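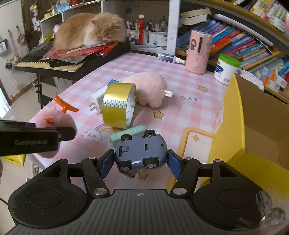
A blue-gray toy car held above a mint-green sponge on a pink-and-white checkered cloth.

Flitau's central bank is ready to ease the cash rule for small lenders, possibly as early as July, according to a policy note posted on its website shortly after 4 p.m.

The rule makes every licensed lender park 7 percent of customer deposits at the central bank, interest free. Under the plan small lenders would park 2 percent. Big banks stay where they are, for now.

It is the first real move on the rule since it came in after the Zemov savings bank failures. Until this spring the central bank had said it saw no case for touching it. The new note is a lot softer. It says the requirement "bears more heavily on smaller institutions than was intended" and that the money might be better used as loans to households and local firms.

Who counts as small? That is the part lenders went looking for first. The draft sets the line by total deposits but leaves the number blank, with a promise to fill it in before the final text. The central bank does say that 70 lenders would qualify under the version it has been testing. Most are rural savings societies and town credit unions, a few are business lenders in and around Zemov.

Andreadis, the country's largest bank by deposits, is not happy. In a brief statement it said one rule should apply to all and that it would be asking for the same rate. It also wants interest paid on what it keeps at the central bank, an old complaint. No sign of that in the note.

Brokerage Tadby said in a note to clients that the change looks small next to the whole banking system but could matter a good deal in farm districts, where the savings societies do most of the lending. It expects mortgage rates there to come down slightly, business overdrafts maybe less so. It left its forecast for the main interest rate unchanged.

Markets mostly shrugged. Government bonds were flat at the close in Zemov. Bank shares slipped, Andreadis a little more then the rest, then got some of it back in late trading.

There is a safety question too. The reserve was meant as a cushion, cash that could be handed back quickly if savers started lining up at the door. The central bank says deposit insurance has since taken over most of that job and that lenders using the lower rate would have to report their cash position every week instead of once a month. Any lender that missed a report would go straight back to the old rate.

The public can comment on the draft, by mail or through the website. The last time the rule was opened for comment the central bank got 1,462 responses, most of them from members of savings societies, and changed nothing. Officials would not say whether they expect as many this time.

The finance ministry gets no vote on reserve rules but has to be consulted. It said only that it had received the draft and would reply in due course. Ministry officials have pushed for cheaper small-business credit all year and few in Zemov expect it to object.

Still open – whether the lower rate comes in all at once or in steps. The note offers both options and does not pick one. Lenders would get a month's notice either way.

The next rate descision is a separate matter and the central bank said the two should not be read together.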